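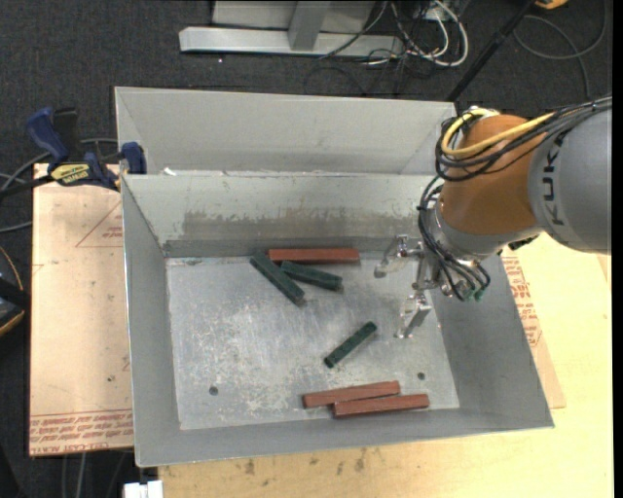
The picking cell at Prenby, arm over the main bin, red and green test blocks on the floor of it.

To: Delyth Rowlands, Mathias Fund
From: Branwen Vaughan
Date: 8/18/25
Re: Equipment spending and what we would like to do with the rest

Delyth,

You asked for this to be shorter than the June report, and Shirley Tapley has promised to stop me if I start in on cable management again.

Money first. We have spent or committed 87 percent of the equipment line. The large items are all in: the arm is mounted, the gripper is on it, and the bin is on the table. What's left is meant for the second gripper, a proper bin mount, and spare fingers. At the time of the proposal I thought those three would fit comfortably. They fit the way I fit into my wedding suit.

The second gripper is the problem. Zurkix quoted us in the spring, then requoted with a longer lead time and a higher price, and the new quote leaves out the mounting plate the old one included. Zamfira Zamfir went back to them and got the plate put back in. She did not get the price put back. Lead time now stands at eight weeks from the date of order, and their sales office is very clear that the clock starts when they have a purchase order, and that our good intentions don't count.

The bin mount. At present the bin is held with a bar clamp, which came out of somebody's garage and cost the fund nothing. I would like to replace it with a bolted fixture before we run anything overnight. Rhiannon Gronow has drawn one up and our own shop can cut it, so this is a small line for material and a few hours of labor. Please don't take it out on the grounds that the clamp is working. Everyone else here has already tried that argument.

Blocks. The proposal had a budget for machined test parts. We are using plain blocks in two colors for now and plan to stay with them through the next phase. Almost 300 picks are logged so far. The blocks lying out in the open are easy. The ones up against a wall, or leaning on a neighbor, are where the time goes, and machined parts would only let us fail at a higher unit cost. I propose moving the test parts money to the gripper, which covers most of the gap.

Software. The Flamum license renews in the fall. We budgeted for two seats and use both, one of them grudgingly. No change requested.

What we need from you:

Approval to move the test parts line into the gripper line. Zamfira has the form filled out and it needs only your signature.

A yes or no on the bin fixture.

Some idea of whether unspent money can carry over past year end. If Zurkix slips — and I have met Zurkix — the invoice may land on the wrong side of it.

Rhiannon will send the updated spreadsheet separately. The tab called "OLD do not use" is the old one.

Branwen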